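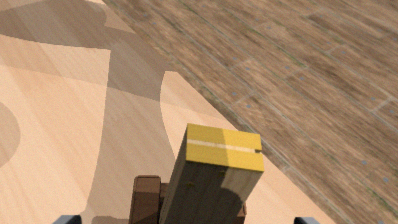
4. Setting up the Skestetti folding table

You have reached section 4, so the legs are on and everyone is still on speaking terms. The rest is leveling, finishing and learning where not to sit.

4.1 Leveling

1. Stand the table where it is going to live. Leveling it in the garage and then carrying it to the kitchen is good exercise and nothing more.
2. Open both leaves until the hinges click. There are two clicks on each side. The first one is a liar.
3. Put a spirit level across the short side, then along the long side. A marble will do if you don't own a level, though you will spend part of the evening under the couch.
4. Turn the foot on the low corner counterclockwise, half a turn at a time, and check again.
5. Tighten the lock nut with the 16 mm wrench. Finger-tight counts until the first Thanksgiving.

Note: Old floors are not flat. If the table rocks after you have adjusted all four feet, start over from the corner nearest the wall.

Caution: Never lean on a raised leaf while the center bolt is out. The leaf is rated for dinner, and you are heavier than dinner.

4.2 First coat of oil

1. Wipe the top with a dry cloth. Skip the furniture polish — the oil will sit on it and sulk.
2. Pour a small puddle of Kadlec table oil and rub it along the grain. A puddle the size of a coin is plenty for one leaf.
3. Wait 56 minutes. We tested this against a full hour and the full hour was stickier.
4. Wipe off whatever is left. If the cloth drags, keep wiping.
5. Repeat after 7 days, and then whenever water stops beading.

Caution: Oily rags can catch fire by themselves. Lay them flat outdoors to dry, away from anything you like. Do not ball them up in the trash.

4.3 Spare parts

Hinges, feet and lock nuts come from Hidside. Quote part 3354 for the hinge set. Please don't describe the hinge over the phone as "the metal one." They are all the metal one.

Folding the table away for storage is covered in section 5, along with how to get it out again.

Last updated: 15 January 2020

Reader comments

Neusa Figueiredo: Step 2 of leveling should be in red. I ate at the first click for a month and my soup always traveled left.

Juraj Štěpánek: Does the oil wait apply in a cold room? Ours took most of the afternoon.

Sanne Van Loon: @Juraj same here. I turned the heat up for the second coat and it went faster.

Rozália Jireš: Hidside sent me two left hinges in one bag. They swapped them in February without a fuss, but check before you take the old ones off.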